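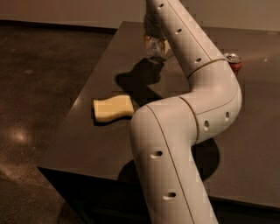
The gossip page at the Julby ran on page nine, and for six years I wrote it under the name of a woman who did not exist. She was supposed to be fifty and divorced and well connected. I was twenty-six and took the bus.

In May the singer from Brindaner moved into the big house on Dramside Road. Everyone knew she had not paid for it herself. The band had sold out the Haugland twice, but a night at the Haugland would not buy you a garage on Dramside Road. My editor wanted to know who the man was.

"There's always a man," he said. He gave me 200 dollars for expenses and told me to bring back receipts.

I spent 93 of it on a pair of shoes, so that I could stand in the lobby of the Haugland without being asked to leave. I talked to the girl at the coat check. I talked to a driver who said he had taken the singer home in a silver car with cream seats, and that an older man had been in the back with her, asleep. I gave the driver 50 dollars. He said the man had snored.

My piece ran on 23rd May. It said that a certain songbird had found herself a generous friend with gray hair and a weak bladder. The bladder was my editor's idea.

She called the paper the next morning and asked for the woman who wrote the page. The switchboard put her through to me.

"You sound young," she said.

I told her I was the assistant.

"Tell her the man is my father," she said. "Tell her he sold his farm. He wanted to live in a house with stairs before he died, so we bought one with stairs."

I wrote this down. I asked if she wanted a correction.

"No," she said. "Then they'd come and take pictures of him."

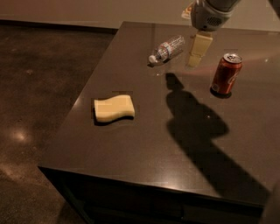 Vol. 14, No. 3

My editor read my notes standing up. He said a farm was no good to anyone and asked if the father had a girlfriend. I said I didn't know. He told me to find out.

I took the bus to Dramside Road that evening in the new shoes. The gate was open. An old man was sitting on the front steps with a plate on his knees, eating toast. He asked if I was from the gas company. I said I was, and he told me the meter was around the side.

I went around the side and looked at the meter. It read 2108. I stood there for as long as I thought a person from the gas company would stand there. When I came back he had cut his second piece of toast in half, and he held one half out to me.

I ate it on the way to the bus stop. In September they moved me to weddings, and someone else became the woman on page nine.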